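Print this page
E-mail this to a friend

House rules for a kitchen with robot arms in it

I've been writing up tips from our shared kitchen in Brundville for a while now, mostly on limescale and how to get tea out of a wooden spoon, but the questions I get these days are nearly all about the arms. So, for everyone in the Chala group who asked, these are the rules we stick to when a pair of them is making coffee. They began as a scribble on the fridge in June and they've grown a bit!

Clear the run first

Before anything is switched on, take away whatever isn't part of the job. Post, keys, the fruit bowl, the lot. I like a good hand's width free on every side of the machine, and more where an arm has to swing round.
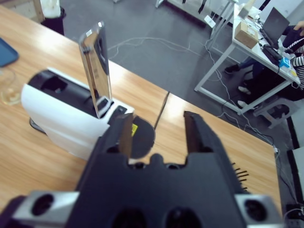

Capsules cause more bother than anything else, and I'd practise with those before you let an arm near a full cup. Use one type until the whole routine is steady. A pod is a small round thing, and if it's tilted in the fingers, as the dark disc in this grip is (it looks rather like a pod, at any rate), I want to see it squared up before it goes anywhere near the slot. Stop, put it down, pick it up again. Forcing it is how you end up with grounds in the works (ask me how long that took to clean out, go on).

Keep a short written list by the table as well. Ours says who's in charge of the stop button, which cup is being used and where the finished drink is to be left. My friends over at Pandorar laminated theirs, very smart, but a bit of card in a plastic sleeve does me fine. Change the list when you change the job, and rub out the old version so you're never working from two at once.

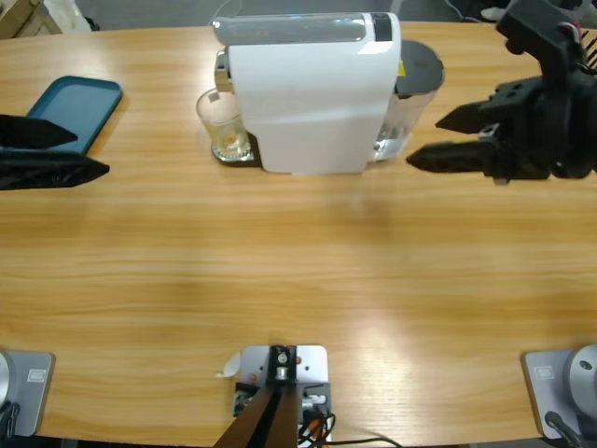 Water and wiring

Fill the tank away from the table, dry the outside with a tea towel, then carry it back. I never top up with the arms live, however quick it would be. Ours stops at 500 ml for a practice session, even though there's room for more, and that's plenty for a few short coffees. Any puddle, even a teaspoonful, means power off and a proper wipe before you carry on.

Cables want checking at both ends and along the middle. Run them where feet don't go, and give each arm enough slack to reach its furthest point without pulling.
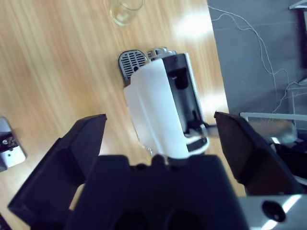 How close can I stand while it's working?

Further back than the arm can reach at full stretch, plus a good step. Measure it with the arm switched off, mark it on the floor with tape, and have everyone stay behind the tape until the arms have been stopped.

Slow is fine

We run everything at 34 per cent of full speed and I've never been tempted to push it. The people at Zerach go faster, and good luck to them, but I want time to get to the button. Try each new movement with nothing in the fingers first, all the way out and all the way back, and watch what the elbow does as well as the tip. 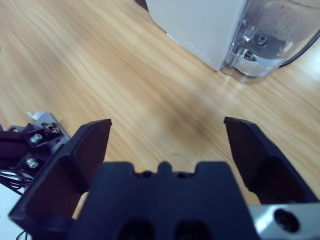

Then do it again with an empty plastic cup, and only after that with anything that can spill or smash. If you move the machine between sessions, even by about an inch, go back to the empty run. I put two bits of masking tape down to mark the corners, and I peel them off at the end of the day so they don't leave gum on the wood.

Last job of all: arms parked, power off at the wall, tank emptied, used capsules in the bin. Wipe the fingers with a barely damp cloth, never a sopping one, and let them dry before you put the cover on.

Print this page
E-mail this to a friend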